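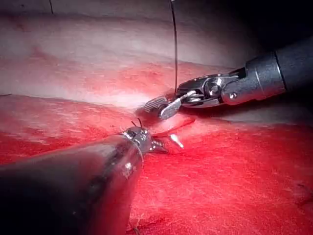
I'd been pestering the woman who does the equipment budget at Medve for an interview since last September, and she finally gave me her lunch break. She brought soup and a folder with 81 pages in it.

"Everybody asks me what the robot costs," she told me, before I'd even found my pen. "Ask me what the graspers cost!"

So I did. The jaws wear, she said, and her quote from Lurkard lets each instrument do 20 procedures before it has to be replaced. Suturing practice eats through them too, and the first draft of the plan had no line for practice at all (her draft, she admitted, laughing).

They're down to 2 bidders now, Lurkard and Zallent. Zallent is cheaper up front — but the service contract runs 5 years and you can't get out early. I asked which way she was leaning and got a long look over the soup.

"I want to talk to Flullport again," she said. The hospital there bought the Zallent system before they did, and she'd like to see what they've been paying for drapes, sterilizing trays and repairs. "Their first year is the number I trust. A brochure I can read at home."

And the surgeons? "Oh, they want it yesterday. They've already picked the room." She has asked them to measure the door.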